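Notebook, bin picking by demonstration
March 2026

Picking up from the last entry, where I said I'd stop complaining about the demo count and look at the demos themselves. We now have 734 of them on disk. Adeel Siddiqui wants 900 before the next training run because that was the number in the Enwood proposal. I still can't find anyone who can tell me where 900 came from. I asked twice.

Went through a batch of 27 by eye, at half speed, with the joystick log open next to the video. Notes:

Far too much hovering. The operator brings the gripper down over the bin, stops, thinks, shifts a little, thinks again. A person does this because the remote view has poor depth. The policy has no such excuse but it will learn the pause anyway, and then we'll get a robot that stops over every bin and someone will write it up as "deliberate."

Approach direction is almost always from the right. Fair enough, the arm reaches in from that side. But the items along the left wall get picked last in nearly every run I watched, so there's hardly anything in the set where a left item goes first out of a full bin. Plimo (the grasp scorer) rates these runs as high quality. Plimo rates everything as high quality. I'd like to see it fail something once before I trust it.

Soft items: operators pinch cloth wherever it happens to bunch up. Works for them. I don't see a rule in it that a network could find from this many tries, and Adeel's answer ("more data") is his answer to most things.
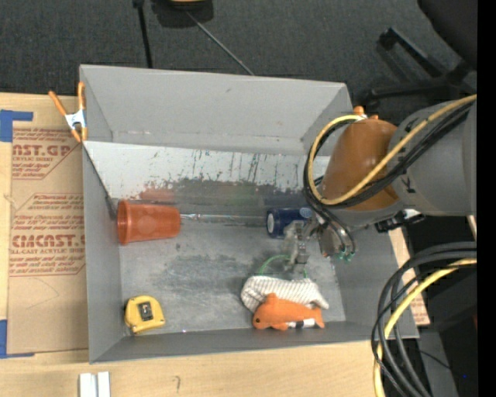 The item mix is the one part I'd defend. A hard cup on its side, a tape measure, a plush toy lying on top of striped cloth: that's at least as awkward as what Vekville will be sending us, and it mixes rigid with floppy in one bin. My complaint is with the reset. People put things back more or less where they came from, toy near the front wall, tape measure in the corner, and after a while the layouts are cousins of each other. Shake the bin or tip the items in from a tub. I have asked for this since September.

Hand guiding vs. remote: we had 331 hand-guided demos from the old setup and Mirani dropped them when we moved to the joystick, on the grounds that the motions "looked different." Of course they look different, they're smoother. I'd put them back in and train both ways before deciding. It costs one night of compute.

To do
- split the 27 by operator, compare pause lengths
- ask for left-first picks in the next session, written on the sheet, not just said out loud
- hold out one full layout family, no peeking
- get the hand-guided set off the old drive
- Adeel: what does success mean if the toy comes up with the cloth still attached? Logged as a pick in some runs and a miss in others. Needs settling before anyone quotes me a percentage.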